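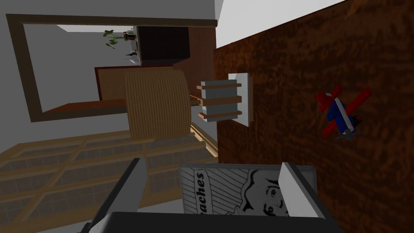
Getting Through a Playroom Cleanup

Start with the floor. Shelves can wait, and so can your dignity.

1. Set a timer for 10 minutes and pick up one kind of thing only. Books, say. Resist reading them.

2. Wash plastic bricks in a mesh bag, in lukewarm water with a drop of dish soap. Dry them on a towel overnight. We own almost 3,000, and I have met most of them barefoot.

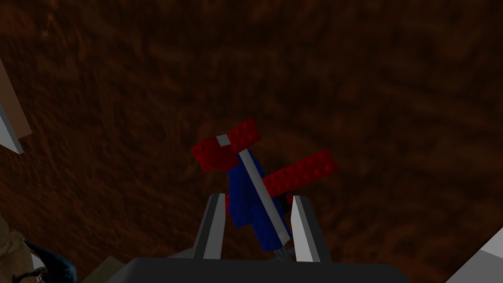

3. Crayon on painted walls comes off with baking soda on a damp cloth. Rub gently – flat paint gives up before crayon does.

4. Open a window while you dust, top shelves first.

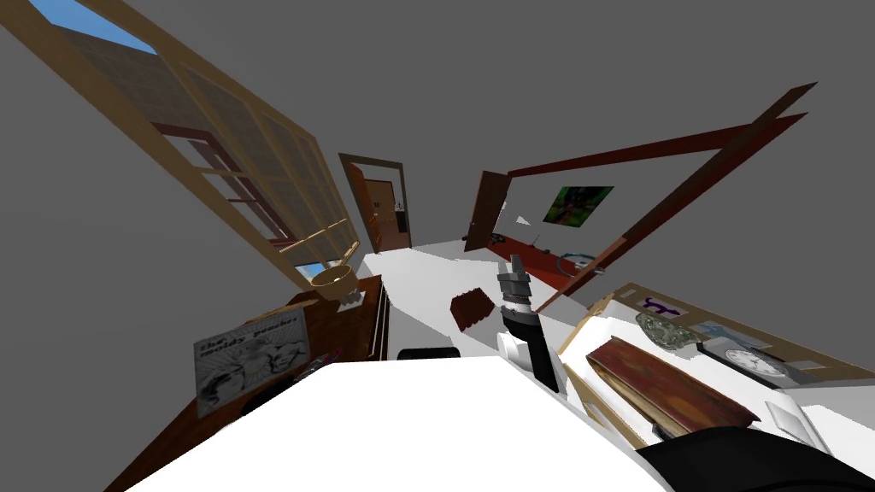

Then vacuum, slowly, with a sock over the nozzle if small parts are still at large. Empty the sock before it goes back in the drawer.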